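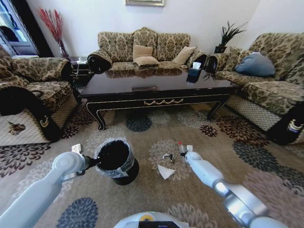 I have been putting off the living room floor since Thanksgiving, and this week I finally ran out of excuses. My sister-in-law is bringing her whole crew over from Nesalthorpe for the holidays, there will be 6 of them plus the dog, and I'm not having anybody lie down on that rug to play cards until I've dealt with it.

So this month's column is about patterned rugs! I love mine and I'll defend it to anyone. It's beige with big round flowery medallions all over it, navy and gray and maroon and a brown that my mother would have called tobacco. It hides a spilled coffee like nothing else. The trouble is that it also hides crumbs, pencil shavings, bits of potting soil and whatever falls out of the kids' pockets, and you can walk past a mess for days if it happens to land on one of the dark flowers. Then it lands on the beige and you feel like a terrible person.

My routine used to be dragging out the vacuum first thing. Cadi Gape (many of you know her from the Maddocks swap table) talked me out of it last February. She picks up by hand first, with the trash bin carried right to the spot, and only then plugs anything in. I thought that was fussy until I tried it. A wadded-up sheet of paper will jam a vacuum hose faster than you'd believe, and anything dark and crumbly just gets ground into the pile if you roll over it on your way to something else.

A few things I've settled on since then:

Use a small bin. Mine is a little black one and it goes wherever I go. The big kitchen can stays in the kitchen, and I quit walking back and forth with one fistful of trash at a time.

Line it with a clear bag and leave plenty of bag folded over the rim. I like clear because I can see if an earring or a puzzle piece has gone in with the rest. We lost the corner of a 345-piece lighthouse puzzle the old way and I still think about it.

Paper first, crumbs second. Big pieces go straight in. For the small dark bits I fold a piece of stiff card in half and nudge them onto it from the outside edge in, so they don't scatter. Please don't rub! If it's soil, let it dry out before you touch it.

Get down and look across the rug from the sofa side. You'll see things from there you'd never see standing up, especially around the coffee table legs. Ours has those curvy legs and a shiny black top, very grand, with gold swags along the front, and dust loves every bit of it. I do the top last with a dry cloth and put the tissue box back on the end where people can reach it.

Now, the chairs. Several of you asked after the October issue whether I take the arm covers off the damask set to wash them. I do, twice a year, cold water, flat to dry. The quilted part at the bottom I only brush. Ariel Gatchalian wrote in to say she uses a clean paintbrush, 2 inches wide, to get down into the stitching, and I've borrowed that idea and will not be giving it back. And yes, I'm keeping the blue-gray cushion even though the others are beige. My husband says it doesn't match. It's the comfortable one.

Once the picking up was done the last time, the vacuuming took me 19 minutes, furniture moving included, which for that room is a record. I did the rug lengthwise and then across, had a cup of tea, and told everyone to keep their shoes in the hall. We'll see how long that lasts.

The next swap table at Sellville is Thu 15 December, in the downstairs room as usual. Cadi is bringing clean small bins, so if you've been using a grocery bag hung on a doorknob, come and get one. I'm looking for a carpet sweeper, the old push kind, in any color, if anyone has one sitting in the garage.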